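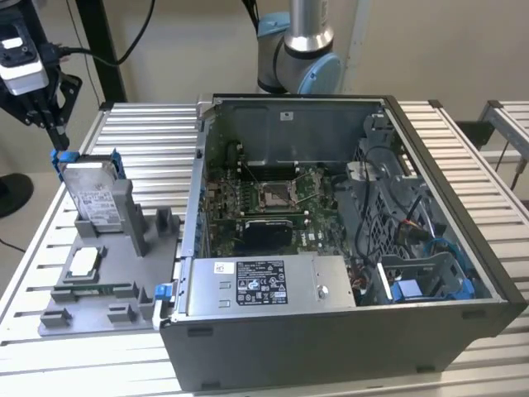
Trumenel Bench Set, release 2
Data card and notes for users
Last revised 15 May 2022

Summary

Trumenel is a set of robot arm recordings made on one chore: taking parts out of, and putting parts into, a desktop computer tower. It was put together by the Arstead workshop to help answer a narrow question, namely how much of a repair bench job a machine can do today without a person stepping in. The release holds 1000 episodes. Each has arm joint positions, gripper state, video from a fixed camera and video from small cameras at the wrist.

Why this chore

Repair and recycling shops handle towers by hand. The work is dull, the parts are cheap and the layouts differ from one maker to the next. Arms on a production line do well when every unit arrives in the same pose. A repair bench offers no such promise: cables wander, latches are stiff, and a processor can be ruined by a slight knock to its socket.

Layout

The tower lies on its side with the side panel off. A grey 3D-printed tray next to it has slots and pockets for the loose parts. Episodes are grouped into 3 task families:

drive: hard drive in its carrier, case to tray or tray to case
memory: module to or from its slot
cpu: processor to or from the socket, retention lever included

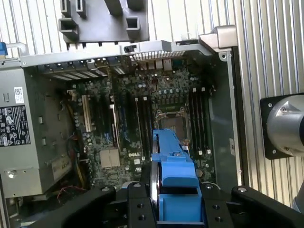
Wrist view over the open case. Blue plastic part in the gripper, CPU socket empty.

Collection

All episodes were driven by trained operators. Failed attempts are kept and marked in the field outcome. An episode is cut off after 50 seconds without progress and is marked stalled. Calibration was redone in January; earlier recordings use the older camera file, which is included.

The wrist video is the more useful stream for the last few centimetres of a move. It is also the harder one to learn from. The fingers hide part of the target in most approaches, and the bright ribbed metal behind the tray upsets simple edge detection.

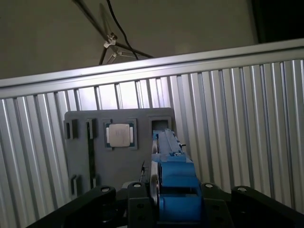
Baseline results

We trained the Qudah policy on each family separately and scored it by hand. The drive family is close to usable – the carrier gives the fingers something large to hold, and small errors are forgiven. Memory is mixed. Removal works more often than seating, where the policy tends to push before the module is square in the slot. The cpu family is not solved. The policy will find the chip and close on it, but placement in the socket is too unreliable to leave
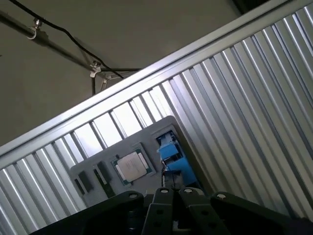

unattended, and we would not run it on a board that anyone wanted back. Force sensing at the fingers would probably help more than further video.

Known limits

One bench and one style of tray. Screws and cable plugs are out of scope, so no episode covers a full strip-down. Lighting changes little between sessions. Results should not be read as a claim about household chores, where objects are softer and the clutter is worse.

Files

episodes/ one folder per episode
calib/ camera files, old and new
splits/ train and test lists
Loader scripts are in the Zirska tools package, version 3 or later.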